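Six weeks with the Flovell kit, part two: the messy table

Part one of this got far more comments than I'm used to (hello to everyone who came over from Maya Khoury's newsletter!), and most of you wanted the same thing: never mind the unboxing, can it pick stuff up? Fair enough. So this one is all about the arms and what we've been throwing at them.

Quick recap if you missed the first post. The Flovell is a two-arm kit with a gripper and a wrist camera on each side, and you can either drive it yourself or teach it a task by repeating it until everyone's fed up. Our little group has it on a trial licence until December. There's me, Ozan Duman who does the wiring, and Firdevs Uysal, who used to demo these things for a living and is therefore much better at it than the rest of us, and never rubs it in (much).

Setup took us one very long afternoon. The manual is decent for the mechanical side and pretty hopeless on cable routing, which is a shame, as cables are the bulk of what you'll be swearing at. Ozan redid ours twice. Leave plenty of slack at the wrist, that's my one bit of advice, and do it before you tighten everything up, not after you've put all the tools away like I did.

The fingers are long and pointy, and I wasn't sold on them to start with. I'd been using the Clutow grippers, which have fat rubbery pads and a lovely soft close, and these looked like something you'd eat sushi with. But they get into places the Clutow never could. Zippers! Straps! The gap between a bag and whatever's hanging out of it!

Which brings me to the backpack. Firdevs picked it up for testing, teal and orange, kid-sized, with a plush hamster, and it's become the thing I judge every setting by. Soft bags are horrible for robots. They slump and they twist, and there's webbing everywhere waiting to be snagged. I had one arm on the bag and the other over by the hamster for this bit. 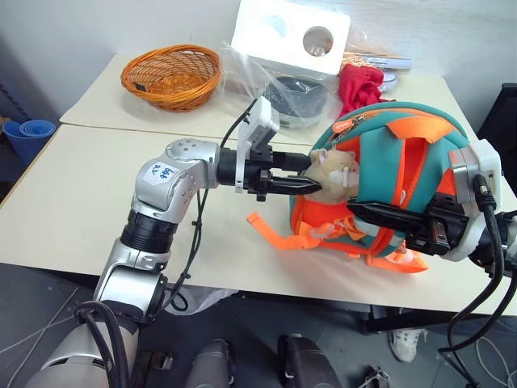
Driving it by hand

The hand controllers are the best part of the package, easily. They're light, the lag is small enough that I stopped noticing it by the second night, and there's a dial for scaling your movements down when you want to be fussy. I run mine at 70 per cent for bags and drop it right down for anything with a zipper pull. Firdevs leaves hers on full, of course.

What I don't love is the clutch button. You hold it to reposition your hands without moving the arms, and it's in exactly the spot where my thumb wants to rest. I've had six or so accidental releases now, one of which sent a mug to the floor (my favourite one, too). Şükran Taşdemir wrote in after part one to say she'd fixed hers with a blob of putty beside the button so she can feel where it is. I tried it and it's brilliant, thank you Şükran.

Both arms at once is where the learning curve is. I kept concentrating on one and forgetting the other existed. Zübeyde, Şükran's sister, reckons it's like learning the drums, and she plays the drums, so I'll take her word for it.

Boxes are a different sort of headache. They hold their shape, lovely, but a wide one wants to tip as soon as you've got hold of it away from the middle, and then your wrist camera is looking at a great wall of white cardboard or plastic or whatever it is you've grabbed. I've learned to pinch, lift a smidge, look at the angle, and only then go higher. The box with INITREE printed on it has been good practice, and I left the backpack where it was so the other arm had something to be getting on with.

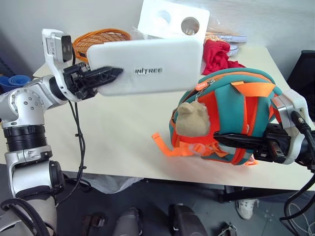
The software, sigh

Right, the grumbling section. The app is called Arkar and it looks gorgeous. Dark grey, nice big buttons, little 3D model of your arms waving about in the corner. It also forgets my gripper force setting every time I close it, and I have now typed that number in more times than I care to think about. Support answered inside a day and said it's a known bug. They were very nice about it. It's still a bug.

Recording is solid, mind you. I've saved 306 runs so far and lost none of them, even the night the power went out. Playback lets you line up both wrist views side by side, which is handy for working out which arm was the guilty one. Labelling runs is slow going, though, and there's no way to rename a batch in one hit. Please, Flovell, a rename button. I'd bake you something.

As for the teaching mode, I'm holding off on a verdict. I fed it 62 of my tidier runs and I want to give it a proper go with more variety in them before I say anything rude or flattering.

Would I buy it? If you're mostly shifting rigid parts from one tray to another, the Yaman kit will do you fine and it takes up a lot less bench. For soft, floppy, strappy things I'd choose the Flovell, putty and all. Ozan says he'd buy it for the controllers alone and build his own arms, but Ozan says that about everything.

Part three will be the teaching mode. If there's an object you'd like me to try, pop it in the comments, and no, I'm not doing eggs.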